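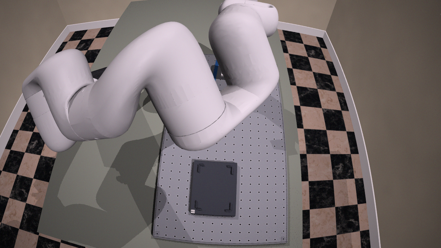
Workshop notebook, kept by the glaze technician, Farell studio

June, 7 a.m. or so, coffee in hand

Opened the small kiln this morning and the blue is finally behaving! Of the nine test tiles only two crawled, both of them the thick-dipped ones at the back (I knew when I dipped them, I just didn't want to scrape them off). The Gwynne clay body takes it much better than the Prakus, which still gives me pinholes along every rim.

Recipe is the same as last time except I took the feldspar down a touch and put the slurry through the 80 mesh, twice. It sat overnight and settled hard as a brick -- need to try a pinch more bentonite before I mix a full bucket.

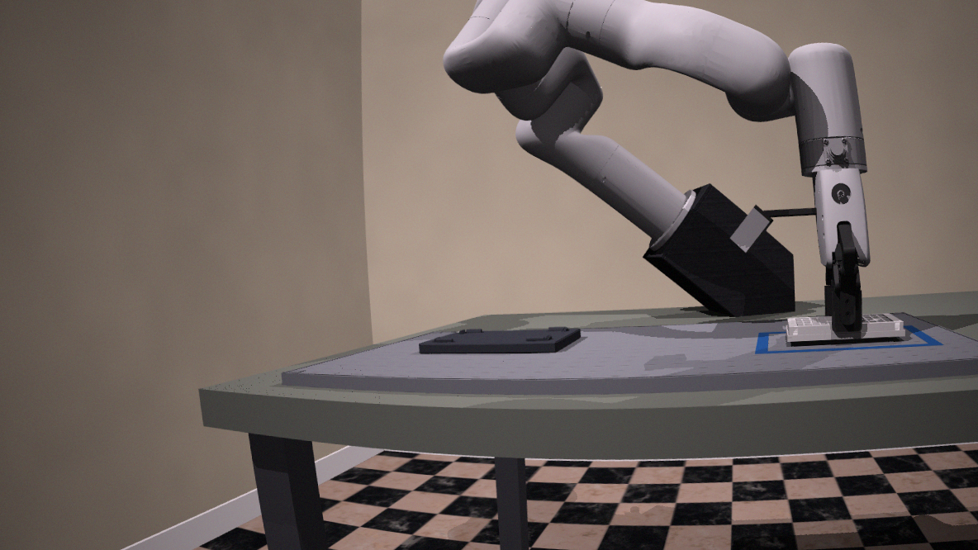 Next up is the wall tile order for Workon, and I still can't settle on a palette. They want it calm but "not hospital," whatever that means. I've been leaning on plain pairings, a gray-green like that tabletop with beige walls behind it, and I think the satin glaze could get there if I cut the copper and let a little iron in. A checkered floor would look great under it too, but the floor isn't my job and I should stop sketching it.

To do: refire the two crawlers just to see, dip three more on Prakus with a longer soak at the top, and order cones. Whoever used the last of the wax resist, please write it on the list!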